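## Part 3: Picking up a case with the hand gripper

Welcome back, everyone! If you have come straight from Part 2, your finger pads are printed, screwed on and ready to go, so take a breath, clear your table and let's get started. Santeri Huttunen wrote the first version of this part for the Brestport club, and I have added the notes our newer members kept asking for.

1. Stand the phone case on its short end with the back toward you.
2. Open the fingers wide, then bring one pad to each long edge, near the middle.
3. Squeeze slowly until the case stays put by itself. 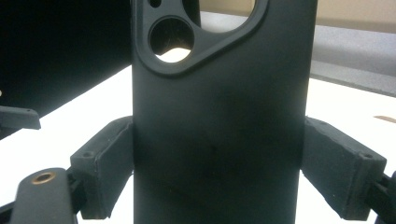

**Note:** Printed pads vary a little, and that's fine. If the case tips, slide both pads up or down together and try again – a tiny change makes a big difference!

4. Hold for a count of three, then set the case down gently.
5. Repeat seven times before you change hands or swap partners.

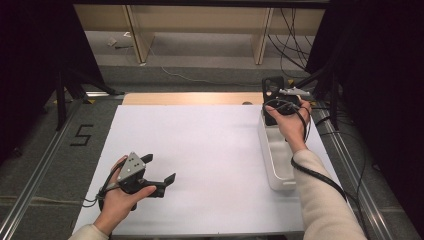
**Caution:** Keep cables clear of the fingers, and let your partner know before you reach across the board. Please don't force a stiff handle (ask Pirjo Nurmi for the small screwdriver instead).

When you're happy with your grip, write your name on the Tiklow practice sheet and move along to Part 4.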